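Ourania Tsoukalas

Ourania Tsoukalas ist eine griechisch-deutsche Malerin und Grafikerin. Sie wurde in Volos geboren, kam als Kind nach Kassel und lebt dort bis heute. Bekannt wurde sie durch den Bilderzyklus Sela, der 23 Gemälde umfasst.

Leben

Tsoukalas wuchs als Tochter eines Schriftsetzers auf. Nach einer Lehre als Lithografin studierte sie Malerei und verdiente ihren Unterhalt zunächst mit Plakaten und Buchumschlägen. Ihre erste Einzelausstellung fand in der Galerie Theodorakopoulos in Thessaloniki statt, die sie bis zur Schließung des Hauses vertrat. Aus dieser Zeit stammen vor allem Stillleben in Eitempera, von denen sich 89 erhalten haben. Einen Teil der früheren Arbeiten hat die Künstlerin selbst übermalt.

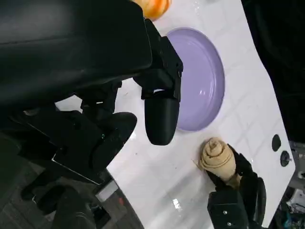 Schwarzer Greifer über einer weißen Tischfläche

Werk

Das Frühwerk ist gegenständlich und in gedeckten Erdtönen gehalten. Mit der Folge Susano, die in einem Winter auf der Insel Skopelos begonnen wurde, löste sich Tsoukalas von der Perspektive. Die Bildfläche ist dort in waagerechte Bänder geteilt, deren Ränder mit dem Spachtel gezogen sind. Umrisse von Gefäßen bleiben erkennbar, überschneiden sich aber und haben keinen gemeinsamen Standpunkt mehr.

Der Zyklus Sela entstand über einen Zeitraum von acht Jahren. Alle Tafeln haben dieselbe Höhe, die Breite wechselt. Der Titel geht auf das hebräische Wort zurück, das in den Psalmen vorkommt und meist als Zeichen für eine Pause gedeutet wird. Tsoukalas verwendete dafür wenige Pigmente – Bleizinngelb, Umbra und ein stark verdünntes Grün – und ließ die Grundierung an vielen Stellen offen.

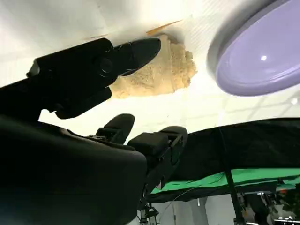 Neben der Malerei schuf sie ein umfangreiches druckgrafisches Werk. Das Verzeichnis nennt 940 Blätter, überwiegend Lithografien und Kaltnadelradierungen. Die Mappe Zimby, in kleiner Auflage auf Bütten gedruckt, gilt als ihre geschlossenste grafische Arbeit. Sie enthält sechs Blätter und ein gefaltetes Textheft.

Rezeption

Die Kritik nahm die Folge Susano zunächst zurückhaltend auf. Bemängelt wurde die Nähe zur Farbfeldmalerei der Nachkriegszeit. Erst die vollständige Präsentation von Sela führte zu einer breiteren Beachtung, auch wegen der ungewohnt niedrigen Hängung, auf der die Künstlerin bestand.

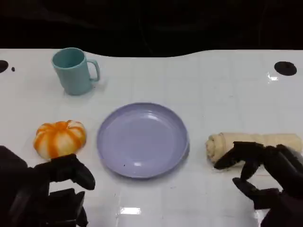 Heller blaugrüner Kunststoffbecher mit Henkel

Nachlassregelung

Am Montag, 16. November 2020, unterzeichnete Tsoukalas den Vertrag über die Gründung einer Stiftung. Diese übernahm Skizzenbücher, Druckplatten und die Korrespondenz, zusammen 1.625 Inventarnummern. Die Tafeln des Zyklus Sela befinden sich weiterhin im Besitz der Künstlerin.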